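May 20, 2020
Tincuța Dobre, Lok-yiu Lui, Přemysl Kubíček

4.2 Grasping thin parts attached to larger objects

The policy trained on whole-object grasps did poorly on straps, loops and flat handles. It tended to close on the body of the item, even when the body was wider than the gripper could open. To fix this we collected a second set of demonstrations, which we call the Woteo set. It holds 700 demonstrations made with the hand-held gripper on a wooden tabletop. In each one the operator takes hold of a thin part first and only then moves the object.

We did not clear the table between demonstrations. Other items were left near the target on purpose, so that the policy would have to pick out the thin part against clutter (Figure 3). 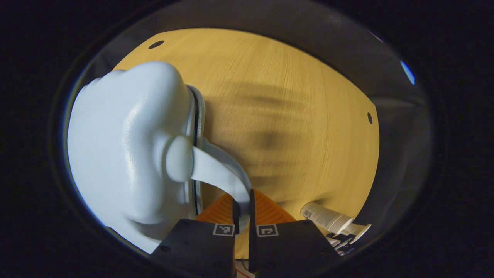 Figure 3. View from the gripper camera with a pale strap pinched between the fingertips. The square markers on the two fingers are used to recover the opening width.

The opening width matters more for these grasps than for the earlier ones. A strap is thin enough that the fingers look almost closed whether or not they hold anything, and small errors in the width label teach the policy to stop too soon. We therefore computed the width from both markers in every image and dropped any demonstration where either marker was lost for more than 14 images in a row.

Training used the same network and settings as in Section 3. We added the Woteo set to the original 2000 demonstrations and trained one policy on the mix. Training on the Woteo set alone gave a policy that reached for edges on everything, including bottles, and we did not test it further.

On strap and handle targets the mixed policy succeeded in 67 percent of trials. Most failures came in the last part of the approach – the fingers arrived at the right place but were turned too far to let the strap slide in. Lui repeated the trials with the target rotated by hand before each start, and the same kind of failure was the most common one there too.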